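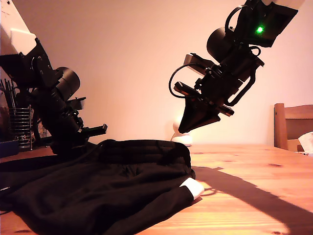
Black is the color that makes the most trouble in a small dye shop, and we will spend most of this unit on it. A customer who brings a red shirt is usually content if the shirt is still red after one year. A customer who brings a black one wants it to stay exactly as on the first day, and she notices every gray line at the collar. Leave a black garment crumpled on a light wooden table and look at it under warm light: the folds look deep and full of color, and the dye seems better than it is. Spread the same cloth flat near a north window and the brown or green tone comes out. For this reason all judging of black in this course is done flat, in daylight, and never before the cloth has rested one night.

Unit 6. Dyeing and Re-dyeing Black
Textile Care and Coloring, evening course
Handout prepared by Remedios Panganiban

What black is

There is no single black dye for all cloth. Most of the powders sold as black are mixtures, often a very dark navy with some orange or red and a little yellow. When the mixture is in balance, the eye reads it as black. When one part goes into the fiber faster than the others, or washes out faster, the balance is lost. You have all seen the old black T-shirt that became purple or rusty. In many of these cases one part of the mixture left before the others, and much dye may still be in the cloth.

You can test this at home with a coffee filter. Put a small amount of powder in the center, add a few drops of water with a spoon, and wait. The colors travel outward at different speeds and make rings. Please do it with gloves. Please also write the name of the dye on the filter before you wet it, and in pencil, as the ink of a pen will travel too and confuse your result. In July one student brought me a beautiful ring of blue that was from her pen.

Fiber first

Before any recipe, find the fiber. The label is the beginning, but old clothes often have no label, and the label speaks of the cloth and usually says nothing of the thread. This is important for black. If a cotton jacket was sewn with polyester thread, the cotton will take a fiber reactive dye and the thread will not. A jacket that was black before will then show pale stitches, if the thread has faded. Tell the customer about it before you accept the work.

Cotton, linen and viscose: fiber reactive dye, with soda ash.
Wool and silk: acid dye, with vinegar or citric acid and heat.
Nylon: acid dye also, but it takes the color fast and can become uneven.
Polyester: disperse dye, close to boiling. We don't do it in this course.
Mixed cloth: make a test on a hidden piece, for example inside the hem.

The amount of dye

The strength of a dye bath is given as a percentage of the dry weight of the cloth. For a light blue, 1 percent is often enough. For black we use 7 percent, and beginners never believe me. They put half, the bath looks like ink, they are satisfied, and the result after rinsing is a dark gray.

Worked calculation for one cotton shirt:

Dry weight of shirt: 300 g
Dye at 7 percent: 300 x 0.07 = 21 g
Water at 20 times the weight: 6000 g, so 6 liters

Weigh the cloth dry. A shirt which waited in a damp room may show 315 g on the scale, and your dye will be 22.05 g. This small difference does no harm for black, but it does for pale colors, and it is good to have only one habit. Salt and soda ash are taken from the sheet of your dye supplier. We use the Kolico powder in class and you have that sheet from Unit 4. If you buy Reneck, follow the Reneck sheet and do not mix the two in one bath.

Procedure for cotton

1. Wash the garment hot with a little soda ash and detergent. No softener. A finish left on the cloth makes light spots.
2. Keep it wet. Dry cloth takes the dye in patches.
3. Mix the powder to a paste with a small quantity of warm water, then thin it. Wear the mask until all powder is wet.
4. Fill the pot, add salt, stir until it is dissolved, then add the dye.
5. Put in the garment opened, with buttons undone and sleeves pulled out straight. Stir without stopping for the first ten minutes.
6. Lift the garment out, dissolve the soda ash in hot water, pour it in the bath, stir, and return the garment.
7. Leave it for the full time on the sheet, and stir often.
8. Rinse cold until the water is nearly clear. Then wash hot, two times or three.

Step 8 is where most shops save time and lose customers. The dye that did not join with the fiber is still sitting in the cloth, and for black there is a lot of it. If it stays, it will go to the skin, to the white blouse in the same machine, and to the sofa. Aileen Tan, who taught this unit before me, used to iron each finished piece between two damp white handkerchiefs and show the handkerchiefs to the class. I have kept this practice. If there is gray on the handkerchief, go back to the hot wash.

Re-dyeing a faded garment

A faded garment is not evenly faded. The shoulders, the fold of the collar and the tops of the pockets have lost more than the rest. The new dye covers this only partly. Use the full percentage as if the cloth was white. Don't try to calculate how much black is left.

Bleach spots are a different case. The fiber there may be weak, and no dye will repair it. Pull gently on the spot with two thumbs. If it opens, refuse the work politely.

For next time

Bring one old black cotton piece, washed, with its dry weight written on a paper pinned to it. Bring also your own gloves. Read the Krawczyk chapter on rinsing, only the first half. Liette Campbell and Marisol Barrera still have the two class scales and should please return them before the lesson. Those who missed the fiber burning test can do it with Fulvio Vitale in the small workshop, with the window open.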